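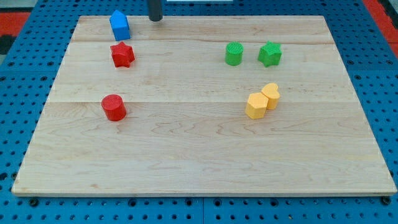 Dostis Blocks: Small Shapes on a Wooden Board

README

Dostis Blocks is a picture set about small colored shape blocks and the ways they get set out on a board. It was put together in Botthorpe for sorting and naming tasks: find the star, pick out the reds, say which block is nearest the blue one.

Contents

The set has 500 pictures in 16 folders. Each folder covers one session, and the layout changes between pictures. A plain text file in each folder lists the blocks on the board by color and shape.

The blocks

Blocks are solid, one color each. Colors are written as blue, red, green and yellow. Some of the yellow blocks lean toward orange, and they are still filed as yellow. Shapes include a triangular prism, a five-pointed star and a cylinder. The same color can turn up on more than one shape, as with the red star and the red cylinder, so color alone will not identify a block. Use both words.

The board

The board is pale wood, made of joined planks. Seams, grain lines and knots show in the pictures and have been left as they are. Seams are not labeled. If you are splitting blocks from background by color, check the yellow ones first, as they sit closest to the wood.

Layouts

Blocks are placed by hand with no fixed grid. Gaps vary a lot. In the opening picture the blue prism and the red star nearly touch, while the red cylinder is well below them with bare wood between. Two blocks count as neighbors in the notes if no third block lies between them, whatever the distance.

Left and right are given from the near edge of the board. "Far" means toward the opposite edge.

Known problems

Folder 8 uses "round" for the cylinder in its notes. The other folders use "cylinder."
The notes for 30 pictures give colors only, with shapes missing.
Shadows are not marked.

Changes

June: merged the Drirero naming list into the folder notes. Older copies of the notes still say "tube" and "roof" for the cylinder and the triangular prism.

Maintained by Sitthichai. Send corrections with the folder number and the picture number.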